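February 2020

Today was a Tuesday, and I wrote the newsletter for Gidow again from the beginning.
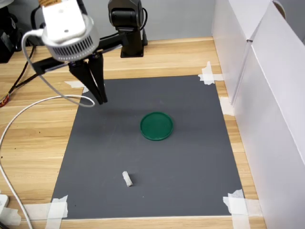 The arm over the table, with its white cable and the gray mat.

Tobias Whitfield says that my subject lines are too polite. He is maybe right. I wrote "We would like to inform you about our new opening hours" and he changed it to "Open later from Monday." It has the same information, but I feel it is a little bit rude. Kanyarat thinks his is better also, so I kept it.

The list has 300 addresses now. I took out 20 which always come back to us. Chalerm asked why I make the list smaller when the client pays us to make it bigger, and I did not have a good answer in English, so I answered him in Thai, and then Tobias wanted to know what we were laughing at.

After lunch we had the call with Hollis. They want to send an email every day. I said one in a week is enough for a shop that sells curtains. The lady was quiet for a long moment and I was afraid I had used a wrong word. Then she said she would think about it. I must send her the plan before Friday, with the two versions of the welcome letter.

I still do not understand the reports in Drikell. The opens went up in October and after this they are flat, and the clicks are very few, 15 for the last letter. Vichien promised to sit with me and look at it, but his son is sick and he went home early.

New word today: "unsubscribe" I knew already, but "opt out" I always wrote with a hyphen in the wrong places. I corrected it on four pages.

Tomorrow: call the printer, ask Thanakorn for the Grurkine logo in a bigger size, buy rice.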